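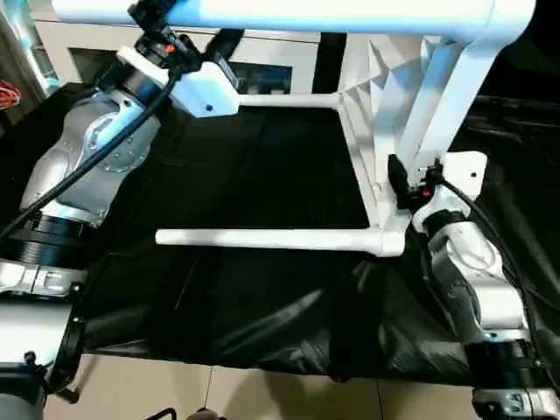 White tube frame over black cloth.

Reading time: 7 min

Tubes, threads and a dark cloth
Speaker notes, Modell repair evening, October

Talk is 35 minutes with questions at the end. Leave the first slide up while people find seats. Check the microphone before the doors open, it was too low last time.

START

Good evening. I repair small household things: lamps, drying racks, clothes rails, shelving made of tube, anything light enough to lift on to a bench. Tonight is about two kinds of joint, the push-fit tube and the screw thread, and about the surface you work on. Most of the jobs people bring to the Zirninero workshop come down to one of those.

Ask for hands: who has a rail or rack at home that leans? Wait for them. Who has a lamp where the screw part has gone stiff? Wait again. Carry on whatever the answer.

PART ONE: THE CLOTH

I work on a black sheet. It started as a way of keeping scratches off painted parts. I kept it because so much of what comes in is white. White tube, white caps, white shades, white plastic screw covers. On a pale bench you lose them. On black you can see the lot from where you stand.

Points to make:

Use a plain woven cloth with no pile. Towels catch on the ends of the tubes and drag small parts along when you move them.

Make it bigger than the job. Mine hangs over the front of the bench by a hand's width, and things that roll tend to stop in the fold.

Don't iron it. A few wrinkles do no harm. If it's slippery, clip it down at the back two corners and leave the front free.

Shake it out over a tray when you finish. I've found screws that way weeks after I had bought new ones.

Somebody usually asks about black on black. For dark parts turn to a light cloth, an old sheet will do. Don't spend long on this.

PART TWO: TUBE FRAMES

The Paller frame is the one I see most. It's a set of round tubes and corner pieces, sold as a rail, a rack or a plant stand depending on which parts are in the bag. We had 54 of them through Zirninero in one year, and I wrote down what was wrong with each. Put the list up now.

Leaning was the biggest group. Missing parts came next, then split corners. A few had nothing wrong at all and had been put together with the long and short tubes swapped.

How I go about a leaning frame:

Lay it down first. People try to fix a lean with the frame standing up, pushing one side while the other side comes loose. Flat on the cloth you can see whether opposite tubes are the same length and whether the corners meet.

Then look for the tube that hasn't gone fully home. On many push-fit frames there is a mark or a slight change in the surface where the tube used to sit. If you can see that mark outside the corner piece, the tube has crept out.

Push it home with a twist. A quarter turn each way while you push. If it won't go, pull it right out and look inside the corner. Old tape, paper, a bit of price sticker. I once took a whole folded instruction leaflet out of one.

Work round in one direction. If you do one corner and then the one across from it, you pull the first one out again. Start at a corner, go round, and go round a second time.

Angled struts last. Struts are there to hold a shape the frame already has. Fit them early and you lock the lean in, and then every tube after that is a fight.

(Demonstrate with the short section of frame. Two corners and three tubes is enough. Hold it up high, the back rows can't see the table.)

Glue. I get asked every time. I don't glue push-fit tubes. It makes the next repair impossible, and these frames get moved from house to house. One turn of thin tape on the end of a slack tube does the same work and comes off when you want it off. If one turn isn't enough, the corner is worn and wants replacing.

Split corners. Yurchenko on the market side of the square keeps corner pieces in a drawer and will sell you one at a time. Take the old one with you. The tubes come in sizes close enough to fool the eye, and a corner that's a little too big will feel fine in the shop and drop off at home.

Tubes with a dent. A shallow dent in the middle of a tube can stay. A dent at the end stops it going into the corner. You can ease it out with a tapered piece of wood pushed in by hand and turned. No hammer.

Drink of water. Change slide.

PART THREE: THREADS

Most threaded parts on household things are thin metal pressed into shape. They aren't like a bolt. The ridges are shallow and rounded and they bend if you force them. That is why I spend longer on threads than people expect.

Three faults come up: crossed, dirty and over-tightened.

Crossed is when the part has started at a slant. You feel it go stiff in the first half turn. Stop there. Turn it backwards gently until you feel a small drop, which is the start of one thread falling past the start of the other. Then go forwards. This works on jars, hose ends, lamp fittings, table legs, nearly everything.

Dirty is what it sounds like. Dry brush first, an old toothbrush is the right size for most ridges. Then a cloth. I don't put oil on anything to do with electricity, and I'd ask you not to either. If it's part of a lamp, it's unplugged and lying on the bench with the plug where you can see it before you touch anything else.

Over-tightened is the common one. People give it one more turn to be safe. With thin metal, snug is tight enough. I use finger and thumb and stop when it stops.

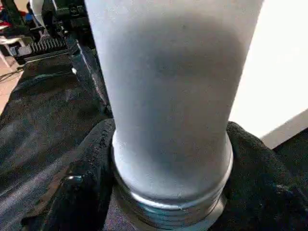

Where you hold a thing matters as much as how hard you turn. If a threaded collar is joined to a pale, smooth upper part, the join between the two is often the weak place. Hold the top and twist, and all the force goes through that join. Hold low, on the metal, and it goes into the thread where you want it. Soft pads help. A strip of felt or a folded bit of towel gives you more grip than bare fingers and doesn't mark the surface. A rubber glove is good for jars but leaves smears on a matt finish.

Speaking of matt finishes, a word on cleaning them. Frosted surfaces show finger grease as darker patches, and small specks of dust sit in the texture and don't blow away. Dry soft brush from top to bottom. If that fails, a barely damp cloth well away from any metal, then leave it to dry overnight. Don't scrape at specks with a nail. You'll leave a shiny spot that shows more than the speck did.

(Pass round the tray of old collars now. Ask for it back at the end. We began the year with 56 in that tray.)

Let people feel the ridges. Some will find the flattened ones without being told. Ask what they notice and give them a minute.

Putting tall things down. Anything narrow at the bottom and wider at the top wants to go over. On the bench I stand it in a cup or lay it along a fold in the cloth. Don't lean it against the job you're working on.

PART FOUR: ORDER OF WORK

Keep this short. People will be looking at the tea by now.

Cloth down. Everything for the one job on the cloth, nothing else. Big parts to the back, small ones in a dish. Look at all of it before you take anything apart. Take a picture with your phone if you think you'll forget which way round the corners went, and you will forget. I still do.

If two jobs are waiting, finish one and clear it before you open the other. We mixed up parts from 2 frames last winter and it took most of an evening to sort out, with both owners standing there.

Tubes first, threads second, cleaning last. If you clean first you'll only handle it again.

Write the fault on a bit of card and tie it to the thing. "Leans left, corner split." It saves the owner explaining it all again to whoever is on the bench that night.

IF THERE IS TIME

The bed tray with the folding legs. It is a tube job and a thread job in one, so it makes a fair example. Legs off, tubes checked, wing nuts brushed, legs back on finger tight. Skip it if we're past eight o'clock.

QUESTIONS THAT USUALLY COME

Can you cut a tube shorter? Yes, with a small pipe cutter. A saw leaves a rough end that chews the corner piece. Cut the matching one at the same time.

Will a frame hold wet coats? Depends on the frame. Look on the maker's leaflet. If there isn't one, hang them in the middle and spread them out.

Can you paint the tubes? You can, but keep paint off the ends or they won't go in.

Is it worth mending something this cheap? I say what the part costs and let them decide.

The workshop table is open from six until nine, upstairs at Zirninero. Bring the broken piece as well as the thing it came off. Collars back in the tray by the door, please.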